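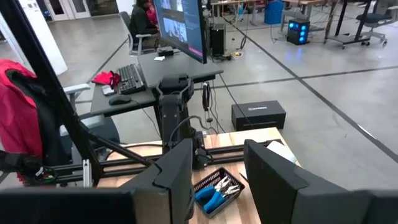 Two pairs of pliers in a basket, as the gripper's own small camera gets them.

How does a robot learn to tidy up? You may have heard that robots "teach themselves." Be careful with that sentence. It leaves out a lot of work, and most of it is done by people.

At the Jemside workshop, a robot named Bralier is supposed to learn to put things in baskets and bins. To learn, it needs examples. One example is one try at a job, saved with everything the cameras picked up and every move the arms made. So far the workshop has saved 1,254 of them. A child of four needs far fewer than that!

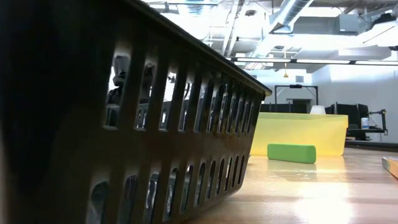 A green block and a yellow bin, with a big black basket in the way.

Look how much the basket hides from a camera placed here. That is one reason to use more than one camera. But more cameras don't make a robot smart. They only give it more to go on.

Venla Honkanen runs the project, and she says the robot is "getting the idea" of a basket. Is it? Maybe it has only got used to this basket, on this table, under these lights.

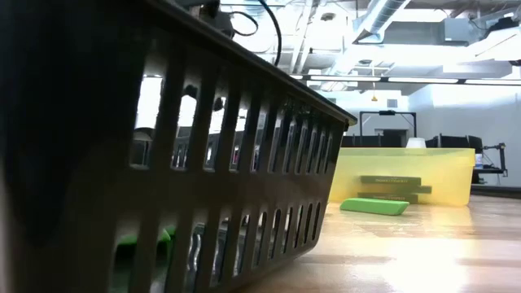

Does it really understand?

Eino Koivisto checks the saved examples, and he has his doubts. He wants a test with things the robot has never met. Last March he asked for 27 new objects. He is still waiting for most of them.
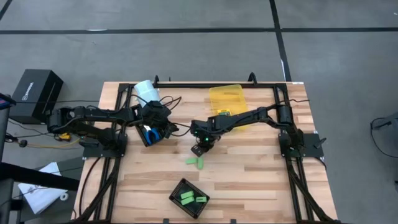 A learning program looks for patterns in its examples, and it can pick up the wrong one. Suppose every block it meets is green. It might learn "green things go in the basket" and get stuck on a red one. Three green blocks in the basket and two more under the gripper make good practice — for green blocks. So when someone tells you a robot has learned a job, ask what it practiced on.

More to read
Can a robot fold a sock?
What is a sensor?
Cruzado and the broken elevator
Why robots drop things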